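2/19/23

Well, I meant to write last night and fell asleep with the lamp on, so this is yesterday and today together, and it may wander a little.

We are still on the two metal bins at Fevton. The job sounds so small when I tell people about it: I hold the controller, the arm follows my hand, and I pick things out of the front bin and set them over in the back one. Then I do it again, and the computer keeps every bit of it so that later on the arm can try it by itself. I have 540 good runs saved under my login now, and the plan for this round is 800, so I am past the middle and feeling rather pleased with myself. Across all the stations the total on the board this morning was 2955, and I stood there with my coffee looking at it like a proud aunt.

My hands are learning, I think, faster than the machine is. In August, when I started, I would squeeze the trigger far too early and chase a toy block all the way around the floor of the bin, and my shoulders would be up by my ears the whole time. Now I come down slowly, stop just above the thing, take a breath, and close. The breath is my own addition (it isn't in the Wonel handbook, though I have half a mind to write it in the margin). Things jammed in a corner are still the hardest for me, because the fingers want to come in at a slant and the walls won't let them. I've started nudging the piece out toward the middle first and then going back for it, and I do hope that's a habit worth passing along!

The hairbrush and I have made our peace. I used to grab it by the bristles every time, I suppose because that end looks bigger, and it would swing around and drop. Yesterday I took it across the handle for most of the afternoon and it went so much better. Soft things I actually enjoy. They forgive you.

I had one bad patch today, right before lunch. There was a lag on the controller, just a hair, enough that I kept overshooting and then correcting and then overshooting the other way, and I threw out 12 runs in a row. I felt wretched about it, but a shaky run saved is worse than no run at all, or so the Sadowski training sheets keep telling us, and I believe them. After lunch I restarted everything, and it followed me like a lamb.

Then home on the late bus with a sore thumb. I made soup, the lentil one, and put too much pepper in it, and ate two bowls anyway. My sister's card still isn't answered. Tomorrow they want to bring the new settings over from Floltivport and have me try them with the same bins, so I should get there early and warm up a bit before anybody is watching. I must remember to bring the wrist brace, and the good pen.

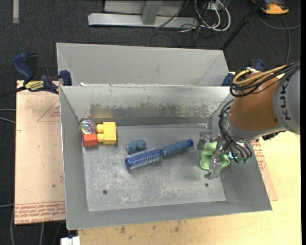 Is it better to throw out a run when the hand wobbles partway through?

It depends on how the wobble ends. If I miss a grip, open up, and go back for it calmly, I keep the run, so the arm can learn how to recover. If I'm fighting the controller the whole way across, I throw it out and start over.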